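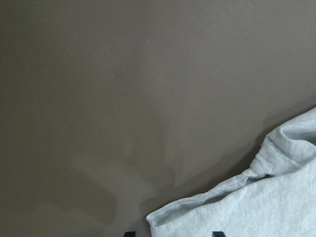
4.2 What people mean by "folded"

We began the interviews with what we took to be an easy question. Each of the 28 households in Plaltcombe was asked to say when a piece of clothing counts as folded. The question was meant to take a minute and put people at ease. It took up most of the first visit in many homes, and in one it started an argument that was still going when the interviewer put her coat on.

The trouble is that "folded" is used for at least two different things. For some speakers it names a shape: the garment has corners, and the corners are where they should be. For others it names a place. A sweater in the drawer is folded, and the same sweater in the same condition on a chair is a mess. Kadlec (our second author, who grew up in a shape household and married into a place household) coded these answers separately, and her codes are the ones used in the rest of this section.

Diary entries bear this out. Participants wrote down each laundry task for three weeks, which gave us 1,022 usable entries after we removed blank pages, shopping lists and one long complaint about a neighbor's drainpipe. Shape speakers wrote of folding as a task with an end. Place speakers rarely gave it an entry of its own. They "put the wash away," and the folding, if any, took place somewhere inside that phrase.

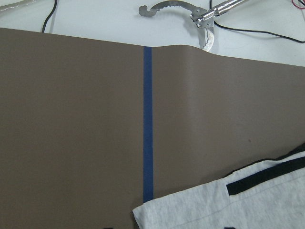 Surfaces matter more than earlier work allows. Gündoğdu treats the bed as the natural home of domestic folding, and we don't doubt that many people fold there. But the bed has a deadline. Whatever is on it by bedtime has to go somewhere, and several participants described moving a finished pile to the floor at night and back to the bed in the morning, for days. One called this "walking the laundry." A table has no such deadline until somebody wants dinner, and in Plaltcombe dinner seems to be eaten on the couch more often than people first told us.

Tops without sleeves were a special case. Most folding methods that participants could put into words start with the sleeves, and when there are none the method loses its first line. Some people folded the missing sleeves anyway, turning in a narrow strip at each side out of habit. Others went straight to halves, with an air of getting away with something. 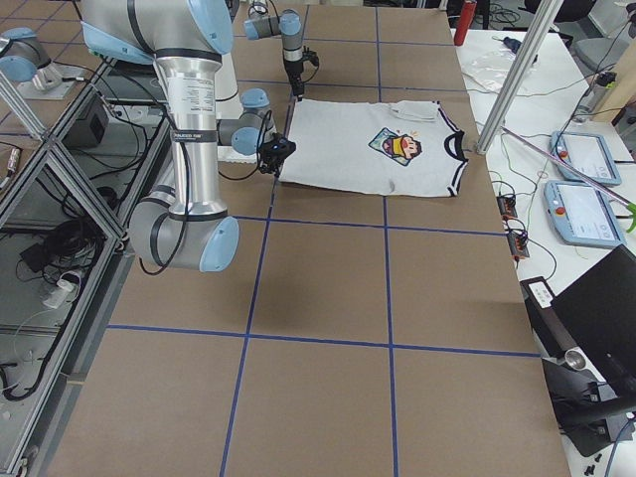 Figure 3. A light gray sleeveless T-shirt with striped neck trim, spread flat on a table marked off with blue tape.

Asked how they had learned, participants nearly always named a parent and then criticized the parent's method. Store work came second. Two people had spent a summer at Fovau, a clothing chain with a folding manual, and both could still recite parts of it. Neither used it at home. "I know the right way," one told us, "and I was paid for it."

This is awkward for the skill account put forward by Lerno, under which people fold badly for lack of training and would fold well if shown. Our trained folders were among the most careless in the sample. What they had kept from the training was a sharp eye for other people's piles. We return to this in Section 5, where the same pattern turns up with dishes.

A last note on coding. Twenty entries could not be placed under either sense of the word, and the two coders agreed only that they disagreed. Most concern fitted sheets. We have left these entries out of the counts and listed them in Appendix B, where readers may form their own view.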